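Flellside Gaming Club, October minutes

Maricica Manole opened at 8 and thanked everyone for coming out in the rain, and for the lovely lamingtons.

Briretus co-op night: we had a good long natter about whether newcomers should start on the easy maps, and agreed they should, at least until they reach level 11. Teams will swap every 30 minutes so everybody gets a fair go.

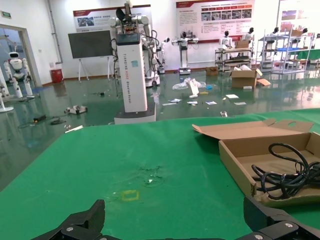
Cable in its cardboard box, green table.

Garnorau tournament: entries are capped at up to 300 points per character. Lecomte's old save files are still welcome, bless them. Maricica to write up the rules and send them round.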